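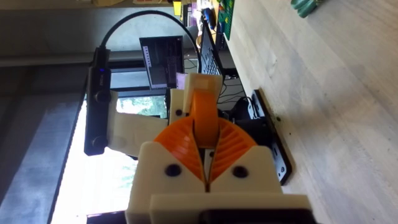

My desk used to be for writing. These days I get the end nearest the keyboard and the arm gets the rest, and my partner has stopped asking when the clamp is coming off.

I started the build in December, after an evening at Fotel, the shared workshop behind the old bus depot, where Svend Nørgaard let me have a go on the arm he'd been putting together for most of a year. He calls his Ilero. It picked up a teabag, thought about it for a bit and dropped it on my shoe, and I went home and ordered motors (I know, I know). Mine is called Yap, after the noise the shoulder joint makes when it's asked to do anything before breakfast.

The printing took ages. I'd pictured the whole thing as a weekend job, but the housing for the gripper alone came out wrong 3 times, first with the screw holes too tight, then with a warp along one side you could slide a coin under, and then I simply ran out of cream filament halfway up and had to wait for more. Svend prints everything at the workshop with the heat turned up and a blanket over the machine. I did mine at home next to an open window, so perhaps that was my own silly fault!

The fingers are the bit I love. They're orange, with thin ribs running across them, and the idea comes from the way a fish's fin bends towards whatever is pushing on it. Press the middle and the tip curls inwards, so the finger sort of hugs the thing it's holding. My first pair were stiff little pegs that fired a grape across the room. With the ribbed ones I've managed a grape, a cork and (once, with the whole household watching) an egg.

Then there's the sensor, a slim black bar that sits out to one side on its own printed arm. I'd had it taped on for weeks and every time the wrist turned, the cable caught on something and pulled it off. Svend's advice was to leave a great big loop of slack and stop trying to make it tidy. It looks daft but it works.

The software is a home-made muddle we call Clekia, and it runs on my laptop. Svend wrote the half that behaves. I've got around 1000 practice grabs saved now and he reckons I want 3000 before it stops being scared of corks, so that's my spring sorted.

Next job is the base, where the cables have got into a proper tangle. I've bought a bag of ties. They're still in the bag, and Yap is due at Fotel next month to meet Ilero, so I'd better get on with it.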